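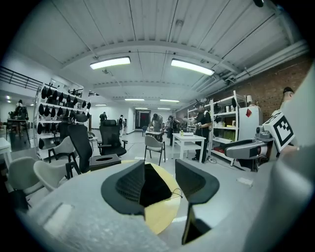

How long does the Gradine wool blanket take to dry? Laid flat over a rack in a warm room, one night is usually plenty, and on a breezy day outdoors you can have it back on the sofa by supper.

# The Gradine Wool Throw Blanket

We've been selling the Gradine longer than anything else in the Skokia home range, and it's still the one we get the nicest letters about. It's a plain, generous, medium-weight throw, woven from lambswool with a soft brushed finish on both sides, so there's no right or wrong way up when you pull it over your knees. It's big enough for two people who like each other, or for one tall person and a dog!

The wool is spun and woven for us at the Trandcombe mill, on looms that run slower than most. Slow weaving leaves a bit more air in the cloth, and that air is what keeps you warm without the blanket feeling like a sandbag. People who grew up with scratchy wool are often surprised by this one. It does have a little tickle on bare skin for the first few weeks (wool is wool, after all), and then it settles down nicely.

## Colors

The Gradine comes in oatmeal, moss, brick and a deep inky blue we call Harbor. Brick was meant to be a one-winter color, but so many of you asked after it that we brought it back in July and plan to keep it. Oatmeal is undyed, so it varies a touch from batch to batch — if you're buying a pair for twin beds, please order them together and we'll match them up from the same roll.

## Details

- **Material:** 100% lambswool
- **Edges:** hand-twisted fringe on the short ends, 2 inches long
- **Finish:** brushed on both sides
- **Packing:** rolled, with a cotton tie you can keep
- **Price:** $100, any color

## Looking after it

Wool needs a lot less washing than people think. Most of the time a good shake and an afternoon over the porch rail will freshen it right up. When it does need a proper wash, use cool water and a gentle wool soap, press the suds through with your hands, and don't wring it. Roll it in a big towel to squeeze out the water, then dry it flat and away from the radiator. Please keep it out of the dryer, or you'll own a very thick placemat.

A little fuzz is normal early on. Brush it off with a soft clothes brush and it will ease up by the end of the first season. For summer storage, make sure it's clean and fully dry, then tuck it into a cotton bag with a few cedar blocks.

## Shipping and returns

Standard shipping is free on every Gradine and usually takes 5 working days. If the color isn't right once you see it in your own living room — and lamplight does funny things to moss — send it back unwashed within 29 days and we'll swap it or refund you, whichever you like.

## Goes well with

The Fernandes cushion cover is made from the same yarn in a tighter weave, and the brick and Harbor shades match the blanket very closely. It closes with wooden buttons and fits a standard square pillow insert, sold separately.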